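# Siltholm seal colony

The **Siltholm seal colony** is a group of wild grey seals that hauls out on the mudflats and shingle at Siltholm, a low tidal island off the fishing village of Skukthorpe. Known mostly for letting people get close, or more exactly for getting close to people.
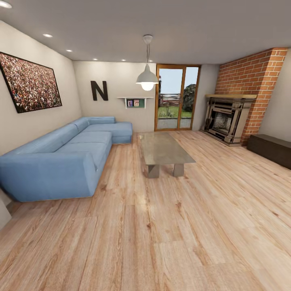 Highest count on record is 1,012 animals, pups included. Usual winter numbers are lower. Harbor seals turn up too but keep to the south end and don't mix much.

## Location

Siltholm is 2 miles from the Skukthorpe slipway. Mud on the landward side, shingle bank on the seaward side, a strip of rough grass between. No buildings except a roofless lookout hut. Can be reached on foot at very low tides, although the path moves after storms and the harbor office advises against it. Boats land at the shingle bank when wind allows.

## Seals

Adult bulls are dark, heavy in the neck, long flat nose. Cows smaller and paler, with blotches. Pups are born with white fur, which they shed after a few weeks. Pupping starts in late fall and runs into winter. Cows feed the pup for under three weeks and then leave it. A pup alone on the beach is therefore often not lost, a point the local signs make in large letters.

Food is mostly sand eels, flatfish and cod. Some animals follow the Skukthorpe boats in and wait for scraps off the gutting tables. The practice of throwing scraps was banned by the harbor office but still goes on.

## Close encounters

Seals here approach people more than at other sites on this coast. Young ones mostly. They swim up to kayaks, mouth the paddles, rest their chins on the stern. Divers report having fins tugged.

The best known case is the Murín landing. The tour boat *Murín* put a party ashore on the shingle one Thursday in August for a picnic. The skipper, Paweena Khunthong, told everyone to sit down and stay quiet when the first seals came out of the water. More followed. The group was surrounded on three sides for 80 minutes, with one young bull lying across a passenger's boots for most of it. No one was bitten. A lunch bag was lost. Video of the landing was shared widely and visitor numbers went up the next summer.

Opinion on what the seals were doing is divided. Khunthong put it down to curiosity and said in a radio interview that they "came up like cows to a gate." Others blame the feeding at the harbor. A third view is that the party was simply sitting on the usual resting spot as the tide came in and the seals wanted it back.

## Rules for visitors

Brought in after the *Murín* landing:

- 20 people ashore at one time, no more
- no landings at all during pupping
- no dogs
- no food on the shingle bank
- boats to cut engines on the last stretch and drift or row in

Drones were added to the list later after complaints from birdwatchers. Enforcement is thin, the harbor office has one launch and it is often out of the water for repairs. Kayakers are asked to keep clear of the south end altogther.

## Threats

Lost fishing net is the main one. Animals are seen most years with line around the neck. Rescue crews come from Sorevville, the nearest town with a marine animal clinic, and treated pups are let go from the Skukthorpe slipway. Disturbance is the other problem. When a beach empties in a rush pups can get crushed or separated from the cow. Winter storms also wash pups off the lower bank, and the worst pupping seasons have all been stormy ones.

## See also

- Skukthorpe harbor
- Grey seal
- Wildlife tourism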